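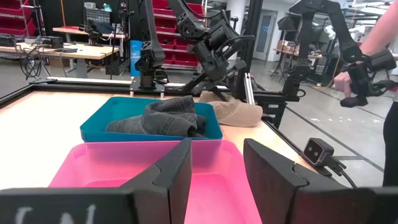 Trays and Caps on the Sorting Table

Last updated May 2026
Reading time: 4 minutes
Filed under: Galleries / Clothing / Sorting and Storage

Kekum handles secondhand clothing at Prundelgate. Most of it is ordinary stuff: jeans, T-shirts, caps, scarves, socks that have lost a partner. The gallery pages follow the small items, which take more handling for their size than anything else we get. The captions are by Selma Zupan, and the notes on folding and storage are by Itsuki Fukuda.

Gray cloth, teal tray

A dark gray item in a heap in the teal tray, a little of it over the edge. The pink tray in front is empty. A tan baseball cap lies flat on the wood to the right, brim pointing right.

The trays

We use plastic trays for anything that can be picked up in one hand. Cardboard lids did the job before, and they went soft at the corners within a few weeks. A plastic tray can be wiped with a damp cloth and put straight back on the table.

Color has no fixed meaning across the whole place. At the start of a session, whoever is at the table decides which color takes which kind of item and writes it on a card. Selma tried a permanent scheme in the first year, with pink for headwear and teal for denim, and it fell apart the first time a delivery came in with no denim at all.

One kind of item to a tray. If a piece hangs over the side, either fold it again or move it to a bigger container. Sleeves and pant legs that hang over get caught when the next tray is set down.

The table

Light wood, wiped down at the end of the day. A pale top makes dark lint easy to find, and dark lint is most of what we find. White and cream items are checked on a sheet for that reason.

Leave space beside the trays for anything that hasn't been placed yet. Putting an undecided item in a tray "for now" is how a cap ended up in a bag of jeans bound for the Bowen store.

Caps

Caps go brim out, crown up, and are never pressed flat. Look inside the sweatband first. Makeup and sweat marks show there before they show anywhere else, and a cap with a stained band goes to the wash pile even if the outside looks new.

Check the strap. Plastic snaps crack with age, and a cap that won't close can't be sold. Fabric straps with a metal buckle hold up better, though the buckle sometimes rusts. Tan and khaki caps fade unevenly along the top seam, so compare the top with the underside of the brim before pricing.

For storage, nest them one inside the next, 12 to a stack. Past that the bottom one starts to lose its shape.

Jeans and other dark cloth

Dark items arrive balled up more often than folded, and they look alike until they are opened out. Shake the piece, find the waistband or the main seam, and lay it flat before deciding what it is. Check pockets twice. We have found coins, keys, a library card and a folded recipe for plum cake.

Jeans are folded in half lengthwise, then in thirds from the hem. Back pocket facing up, size label showing at the side. Gray denim and black denim are kept together on the shelf, as buyers tend to look through both.

Black denim that still rubs off on a white cloth gets a tag saying so. Don't stack it on anything pale.

Counts for the spring

Prundelgate took in around 4,000 pieces over the season. Of those, 954 were caps and hats, a higher share than last spring, mostly owing to one clearance load from Larkero. The shelf space for headwear was planned for 1,000, so it has nearly been reached. New shelves are on the list and will probably go along the short wall.

Bringing in small items

Caps, gloves and scarves are easiest for us in a clear bag, separate from larger clothes. Please empty the pockets. Damp items can't be accepted, even in a sealed bag, and neither can single gloves.

Labels can stay on. If the size label has been cut out, a note with the size saves us measuring. Jeans with worn knees are fine. Jeans with a broken zipper are also fine if the teeth are all there, as Itsuki replaces sliders on repair afternoons and has a drawer of spares.

Questions about a drop-off can be left at the front counter at Prundelgate or at the Bowen store.

Tags: baseball caps, denim, folding, plastic trays, Prundelgate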